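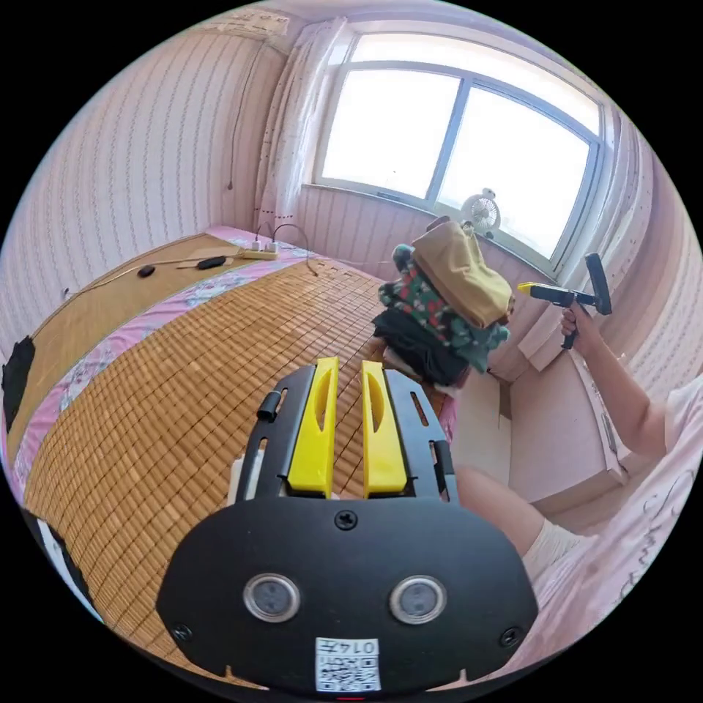

The Cool Side of the Bed

By the second week of August, everyone on my street in Wosimness has a theory about sleep. The man at the hardware store swears by a wet towel. My downstairs neighbor freezes her pillowcases next to the peas. My own theory, developed at 3 a.m. with one leg hanging off the mattress, is that people were sleeping through hot nights long before anybody sold them a gel topper, and that I should find out how.

I had, of course, already bought the gel topper. It was made by a company called Zevon, and the box promised "alpine rest." For two minutes it delivered. Then it warmed up to the temperature of me and stayed there until morning, like a large, loyal dog.

The older answers are mostly things to lie on. Across much of Asia, summer means unrolling a mat of bamboo, rush or rattan over the regular bedding. The idea is simple: a hard, smooth surface doesn't hug you, so air gets a chance to move. Bamboo mats made of little tiles have the added feature of grabbing the hair on your arms, a fact the packaging tends to leave for you to discover.

I bought mine at Győri, a housewares shop with a bell on the door and no air conditioning, which I took as a sign of confidence. It cost 43 dollars. The woman at the register asked if I slept on my side. I said yes. She made a face I have thought about often since.

The first night was terrible. Hips, it seems, are mostly bone. Around midnight I folded a blanket under the mat, which is how sensible people had been doing it all along, and things improved. By the fourth night I was sleeping until six, and waking up with a neat grid pressed into one cheek. It fades by lunch - earlier if you don't have any meetings.

Care is easy. You wipe it with a damp cloth, dry it out of the sun and roll it up in the fall. Compare this with the Stavus, a bed-cooling machine I tried in a showroom for research. It pumps water through a pad, costs more than 1,000 dollars, and hums like a refrigerator with something on its mind. The salesman told me it had 50 settings. I have two: asleep and complaining.

I won't pretend the mat is a miracle. On the very worst nights I still lie there and listen to the neighbor's freezer door open and close. But the gel topper now lives in the hall closet, and the cat, who sleeps on nothing but the best, has moved in with it.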